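April 20, 2020

Today I took the motorcycle out for the first time after the winter. It is an old Titent with a small engine, and it started at the third try, so I was very happy with it. I had checked the oil and the tires on the evening before, as Toivo Kinnunen taught me when I bought it from him.

I rode the old road from Sorkthorpe up to Trallaldale. It is only 16 miles, but there are many curves and almost no trucks. The first part goes along the river and is quite flat. After the sawmill the road climbs, and there I had to be careful, for there was still sand from the winter in two of the corners. I went slowly and let one car pass me.
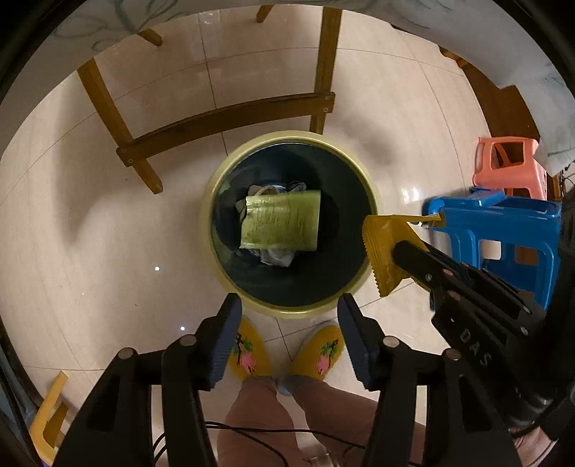 A snack wrapper and the bin.

At the top I stopped by the wooden gate and turned off the engine. I could hear water somewhere under the trees. The café of Saarinen was closed, of course, so I drank tea from my own bottle and sat on the wall. I did not meet any other rider. The odometer showed 901 when I stopped, and I wrote it in my small book.

On the way back my hands became cold. I must find the thicker gloves. The rear brake also makes a little noise, not every time, mostly at low speed. In the evening I called Alun Kneath about it and he thinks the pads are finished. He has a pair which should fit, and he will leave it in my mailbox.

If it is allowed, we want to ride together in June, up to 100 miles in one day. I have to ask him if he still has the paper map.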